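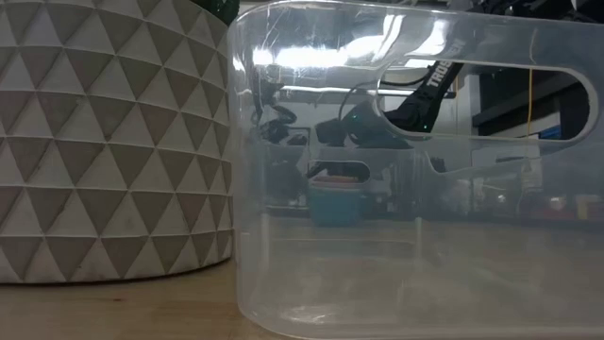
Fomley Measuring Cups

README, version 3
Last changed 29 Nov 2023
Maintained by Dehua Shen and Meifang Zhong

What is in the set

Fomley Measuring Cups is a set of 163 short recordings of small kitchen measures on a wooden tabletop, with 1770 labels saying what each piece is, what colour it is and how it is lying. The activity is tidying: a spread of loose cups and scoops on the table, to be picked up and put away.

The set was made for people who work on recognising and sorting small household items. It covers one kind of object in some depth. If you need plates, cutlery or pans, the Sindska set is the better place to start, and its folder layout is the same as ours so the two can be loaded together.

The objects

The pieces are plastic measuring cups, scoops and spoons in plain bright colours. We chose them because they are cheap to replace and people nearly always keep them together in one drawer or tub. They are also awkward to label well. A cup standing on its base and the same cup on its side have very different outlines, and a handle pointing towards the camera can almost vanish.

Colour names were fixed before labelling began and should be read as names, with no measured value behind them. The blues gave the most trouble. We use light blue, medium blue and navy, and we do not use plain "blue" anywhere in the label files. Navy can be taken for black in poor light, so if your own labels have a black cup in them, check it against the reference sheet before you report a mismatch. Light green is always written in full. Red, orange and yellow have one name each.

Sizes are not labelled. We tried it for the first version, reading the size from the handle, and found that the markings were legible in too few recordings to be worth keeping. Anyone who wants sizes will have to work them out from the shape of the bowl, and we would not trust the result.

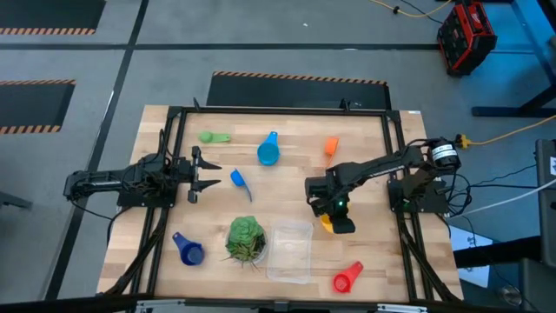 Laying out the table

Pieces are spread by hand before a recording starts. There is no fixed pattern. The person laying out is asked to vary the direction of the handles, leave some pieces on their sides and keep everything within reach of the middle of the table. Nesting is allowed in the set as a whole but has its own tag, "nested", so that it can be left out.

The tabletop is light wood in long planks. The joins between planks are easy to mistake for the edge of a thin handle, mostly with the paler pieces, and a good share of our corrections in September came down to that. We left the table as it was – a plain cloth would have made the labelling easier and the recordings less like a kitchen.

Other things in the room

Household items that are not measures are tagged "other" and are not outlined. The two you are most likely to ask about are the planter and the storage bin.

The planter is large and white, with bands of grey-taupe triangles, and has a plant in it. The repeating pattern tends to draw false matches from simple shape detectors, so we suggest masking it if you are testing one of those.

The bin is clear plastic with an oval handle slot in the side. Things behind it can be seen both through the wall and through the slot, and they look different in each: a little hazy through the plastic, sharp through the opening. Label only what you would be willing to name without the slot. Glare on the upper part of the bin is common and is not tagged separately.

How the labels were made

Each recording was labelled by 2 people working apart, and then compared. Where they agreed, the label was kept. Where they did not, Meifang looked at the recording again and made the final choice. Her decisions are in notes.txt, in the order she made them, and they have not been tidied up. Some are one word long.

Each label has four fields:

piece – cup, scoop or spoon
colour – from the fixed list
rest – base, side, rim or unsure
handle – visible, part hidden or hidden

"Unsure" is a proper value and should not be treated as missing. The difference between a cup and a scoop is partly a matter of habit. Our rule is that a deep bowl with a flat bottom is a cup, and anything with a rounded bottom is a scoop unless it is small enough to be called a spoon. The rule fails now and then. If the distinction does not matter for your work, merge the first two.

When a piece is partly covered, the outline follows only what can be seen. Do not complete the shape by guessing. If so little shows that the type cannot be told, the piece field is left blank and the colour is still filled in.

Files

recordings/ holds the recordings, one folder each
labels/ holds one text file per recording, with matching names
colours.pdf is the reference sheet, best viewed on a screen and not printed
notes.txt is described above
changes.txt lists what differs between versions

Folder names carry no meaning. They were shuffled before release, and neighbouring numbers do not share a layout.

Known problems

The set was recorded in one room on one table. Results on it say little about darker worktops, patterned cloths or metal surfaces.

Bright colours are over-represented. There are no clear, white or steel measures, and these are common in real kitchens. The Cheng set has some steel ones if you need them.

A few label files from the second version used "aqua" for light blue. We believe all of these have been changed, but please write if you find one.

Changes in version 3

The size field was removed. The "nested" tag was added. Outlines near the plank joins were checked again and redrawn where needed. The word "ladle", used for one of the scoops, is gone.

Use and contact

You may use the set for research and teaching. If you publish work based on it, give the version number, as results from earlier versions do not compare well with this one. Questions about labels go to Meifang Zhong, and questions about files or access go to Dehua Shen, both through the Kinley project page. Send the recording name and the label line with any correction.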